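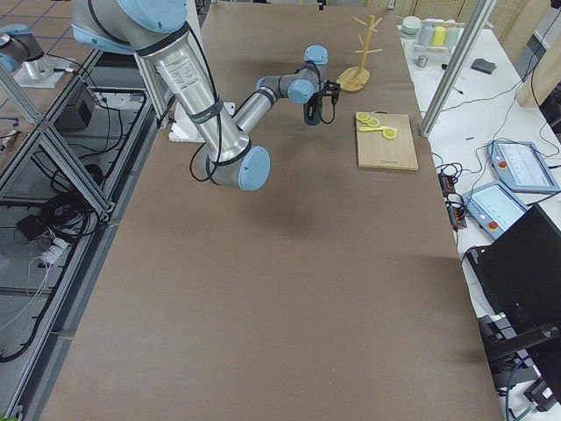 Mumholm's kitchen-task robots learn from far fewer demonstrations

Great news from the robot lab at Mumholm! A team led by Caoimhe Ó Flaithearta has a new training method that needs just 40 demonstrations per task – the old one took 710. The trick is letting the software replay each demonstration from slightly shifted starting points, so every recording goes a lot further. Kieran Dunne, who wrote most of the code, is already trying it on tasks that need 2 arms. The paper went online 2019-08-15.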